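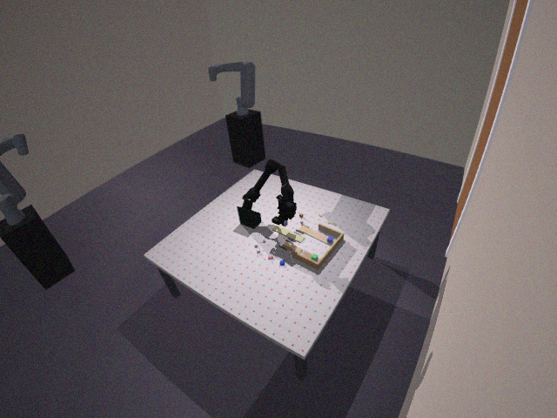 1. Background

Our project looked at how television comedies use a writer's own life as source material. We chose Semaan, a half-hour series that ran for three seasons on the Vandlow channel. The show follows a failed essayist who moves back into his aunt's apartment. Its creator had earlier published a memoir, Dronness, covering the same years.

2. Question

How much of the memoir ends up in the series, and what gets changed on the way?

3. Method

We read the memoir and marked every incident that could be told in a sentence or two. This gave us a list of 51 incidents. We then watched the first season with the subtitle files open and coded 2,264 lines of dialogue by speaker and by topic. A scene was counted as adapted if it shared at least two details with an incident in the book. Two of us coded each episode separately and compared sheets afterward. Where we disagreed, the scene was left out.

4. Results

Most of the incidents that reached the screen come from the first 200 pages of the book. The later chapters, about the father's illness, are hardly used. Only 6 incidents kept their original order. The aunt has a small part in the memoir and a large one in the series, where she often says things the narrator only thinks in the book.

The clearest change is in the episode set in Clemis, the lake town. In the book the trip takes a whole summer and ends in an argument. In the series it takes one weekend in August, and the argument is moved to the car ride there.

5. Limits

We covered one season only. The subtitle files leave out some overlapping speech, so the line count is a little low. We also used the paperback, which has an added afterword, and we did not check it against the first edition. Seasons two and three are still to be coded with the same sheet.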